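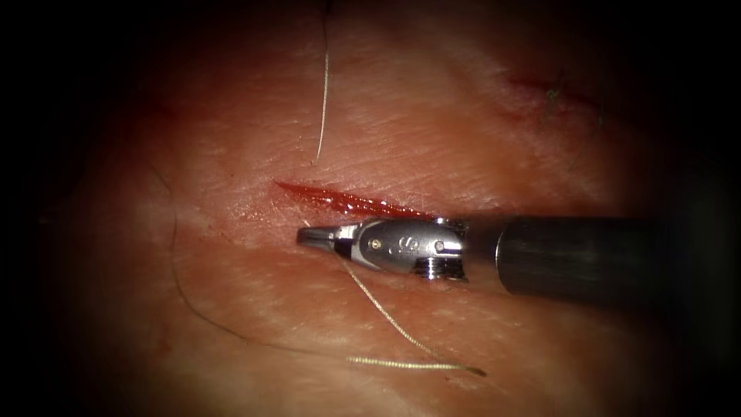 3.2 Practice materials

Suturing was practised at the Plendale teaching room on tissue pads and on moist tissue. Each participant completed 6 sessions, and pads were replaced when the edges of a cut no longer held a stitch.

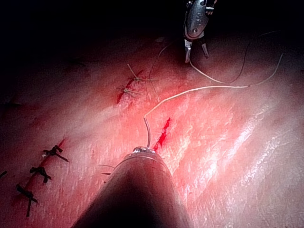 Figure 2. Suture thread on moist tissue.

Thread handling was scored separately from stitch spacing. Long lengths were harder to judge on a glistening surface — a pale thread crossing a band of glare, as in Figure 2, was marked by Nhàn Tăng only where its course could be followed.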